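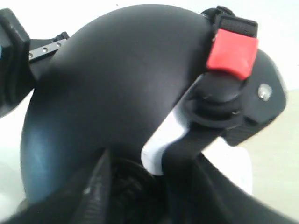
Week 9 handout: When the strap comes along for the ride

Welcome back, everyone, and thank you for the lively session on Sunday (I know it was a makeup class, and I know the coffee ran out). Several of you asked for the snag story written down properly, so I've pulled it together from my own notes and from what Kumiko Katayama kept in the bench log. Please read it before lab. It's a small accident and it cost us very little, which makes it a pleasant one to learn from.

What happened

We were running Faseo, our dressing routine, in which the arm handles a harness vest and its straps around a mannequin. Attempt 14 looked fine on the screen. The gripper closed, let go as it was told to, and the controller reported an open hand and moved to the next waypoint. What the controller didn't know was that webbing had caught on the side of the hand. So off went the arm, strap and all, and the pull climbed to 46 newtons before Man-lok Chuang hit the stop. He was standing where he should have been, with his hand where it should have been, and I'd like all of you to copy him.

Why "open" didn't mean "free"

The hand knows its own finger positions, and that's all "open" ever told us. A strap hooked on the outside of the body doesn't move the fingers one bit! You can have a buckle and its red tab hanging on the side of the gripper, a whisker away from the foam block under the mannequin head, while every finger reading is perfectly healthy. Have a look at how little room there is between the two, and imagine the arm swinging left from there. 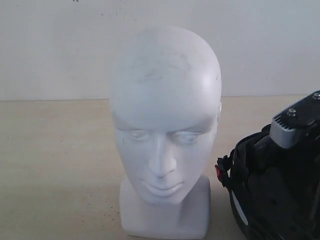

What the log showed

Chih-ming Hsieh went through all 2,466 lines of it, bless him. The sideways force starts creeping up well before the stop, in a nice steady slope that anybody would spot on a plot. We had set a limit on the downward force and left the sideways one at its factory value, and that was my oversight, so please don't let anyone blame the students. We also had no check at all between release and the next move.

Reading the wrist view

Chih-ming Chien suggested using the red tab as a landmark, and I've grown very fond of the idea. On the vest it sits just above the black buckle piece, which goes through the oval loop at the chest, and red against all that black and white is easy to find. One caution, though: finding the tab tells you where the tab is. It doesn't tell you what the webbing behind the hand is doing, so treat it as one piece of evidence and keep looking at the forces too.

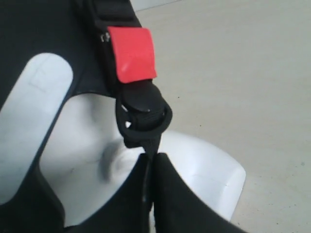 Changes for this week's lab

After every release, back away slowly for 2 cm and pause. If the sideways force rises during that little retreat, stop and call me over.

Never pull a caught strap free by jogging the arm. Press the stop first, wait until motion has ended, and then undo the webbing by hand with your partner watching.

Write down near misses as well, even the dull ones. Wai-kit Kong has a page for them at the back of the bench log.

For discussion

Bring a sketch of one other way a hand could report "open" while still holding on to something, and a guess at which sensor would notice first. Rough pencil is fine, and I'd much sooner see a messy idea than a blank page.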